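I bought the BLANK ME cushion powder – okay, I'm still not sure what to call it – in December, and the jar is the smallest one I own. 15 grams, 0.53 oz on the bottom, Made in Korea. It says UV Protection too, but I'd still wear sunscreen. 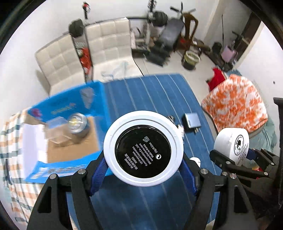

I've been using it for 3 months and the thick glossy rim still looks new. The white print on a black base is tiny and set at a slant, so bring your glasses!

My other purchase was the blue striped rug from Wotell, 105 inches long. I wanted it to look like a running track and it does. Keys dropped on it don't make that awful clatter they make on tile. 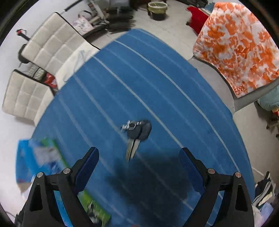 It does slide a bit, so I'd add a grip mat underneath. Rug gets a solid yes from me. The jar gets a maybe – lovely thing, but I want more in it for the price.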